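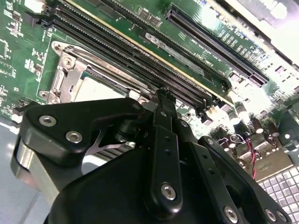
Bench notebook, board recovery, Fellmont workshop
Friday, started 7.40

Good morning so far, writing this while the kettle goes. The arm has been on motherboards since Monday's batch and I am still getting a kick out of it. Running total on the counter is 2763 boards since we switched over, of which some 900 were the awkward server ones out of the Gunmont lot that we used to leave till last.

Today's job is memory and processor handling on the desktop boards. Teaching the approach points again for the slots, as the Birnier fixture holds the board a touch higher than the old one. Reading DIMM_CPU1 off the silkscreen is a good way to check which way round a board has gone in before pressing go. Two of us got it wrong last week, so: look for the lettering first, then start the cycle. Please.

Glare is still a pest on the wrist view. With the bench lamp on, the far end of the board goes white and the slot finder gets ideas. Tried the lamp lower and turned towards the wall, better. Someone bring in a bit of tracing paper and we'll try that over it too.

Socket lever: still doing this by hand. We had a long chat about it at the bench and everybody wants to keep it that way for now. It takes a person a couple of seconds, you can feel when it is about to stick, and a bent pin costs us the whole board. The arm does the repeated pulls, we do the fiddly bit and the looking. Suits me!

On the people side, because I said I'd keep notes on this as well:

- Sore thumbs have more or less gone. I used to tape mine by Wednesday. Pulling memory all day was the worst job in here and I don't miss it one bit.
- We rotate every 3 hours now, between loading, inspection and the repair bench. Before, you got your spot and stayed in it.
- More of us are learning fault finding. The repair bench used to be two people who knew everything and a queue, and now there's time to sit next to them and ask.
- Less chatting though. When four of us were round one table you talked all day. Loading is a bit lonely, and the guard is in the way. I've asked if we can turn the loading bench round so it faces inspection. Ghoneim's fitter says the cable will reach.
- Still a worry about hours when the Gunmont work runs out. Raised it, was told nobody's shift is changing this side of Christmas. Would like that in writing.

11.15 - fault 1444 again, finger didn't close all the way. Backed off, cleaned the link, tightened the lower screw, ran it empty a few times and no repeat. If it comes back, log the time and which fixture you were on. Don't just clear it.

2.30 - new approach points in and saved under today's name. Old ones kept, don't delete them yet. Lovely smooth run after lunch, I stood and watched far longer than I needed to.

To do: tracing paper, spare screws for the finger links, ask about the loading bench, put up the new rota by the door.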